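Stakano: laundry labels word list

Last updated: Monday, December 5, 2022

Stakano is a small list of the words people use for clothes and bedding, matched to the washing terms found on care labels. It was put together for the Pirkero search tool, but it can be used on its own.

## Files

- `terms.csv` — one row per term, 54 rows
- `care.csv` — washing and drying terms, 30 rows
- `links.csv` — which care terms go with which garments, 72 rows

All files are UTF-8 with a header row. The separator is a comma.
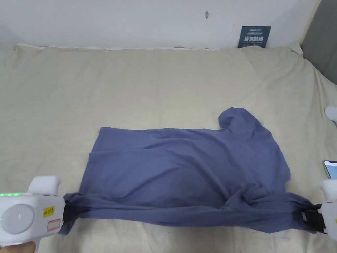
The `term` column is always lower case and singular. Spelling variants go in `alt`, split by a semicolon. "Duvet" and "comforter" are kept as separate terms, as some shops sell them as different items.

## Where the words come from

Most terms were typed in from old Tolentino catalog pages. The rest came from users of the Dririer forum, who sent in the words they use at home. Regional words are marked `reg`.
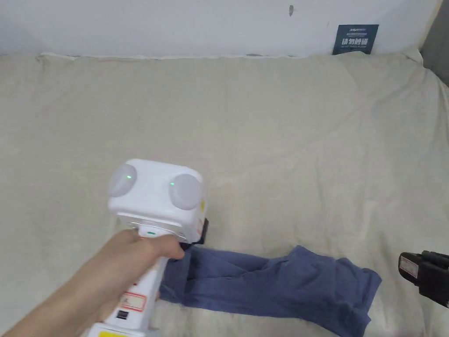 Hand-held gripper over a beige blanket.

## Known problems

- "Throw" and "blanket" overlap, and the links for both are incomplete.
- Temperatures are in Celsius only.
- Two terms in `care.csv` have no symbol code. 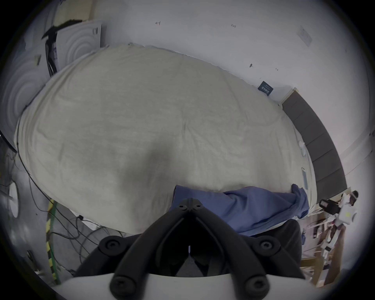 Version 2 changed the key in `links.csv` from the term itself to an id number. Scripts written for the first version will need a small edit. The old file was removed in November — please don't mix the two.

## License

Free to use and change. Please keep the name Stakano in any copy you share.
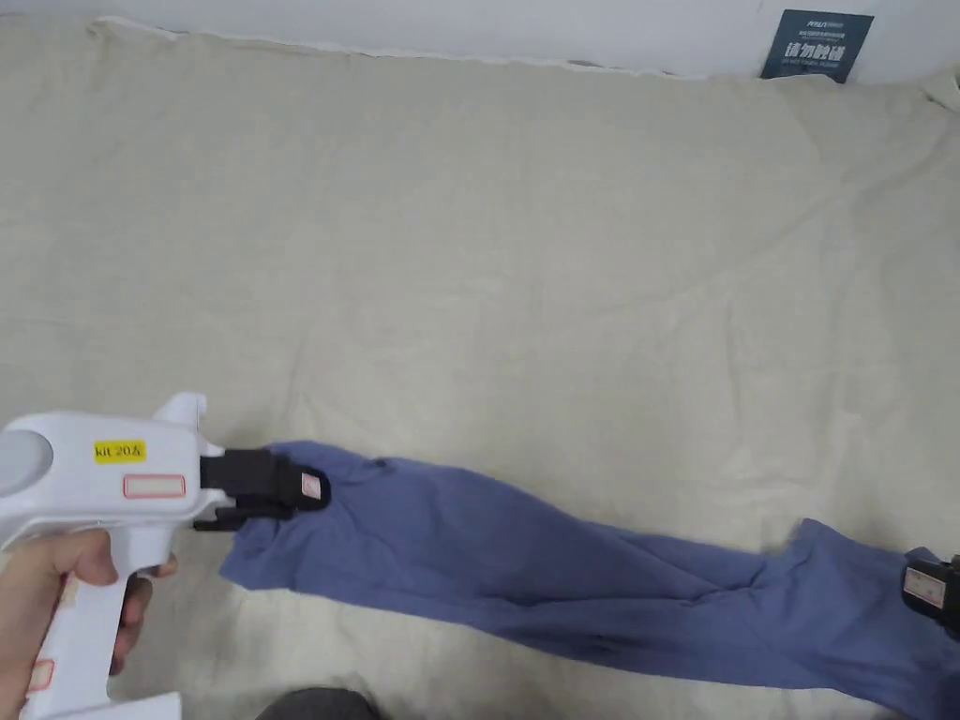 Blue garment held at both ends, kit 20.

## Fixes

Send corrections as a plain list with the row id first. New terms need at least one source.

We use cookies to remember your settings. Accept | Decline

© 2022 Stakano | Contact | Back to top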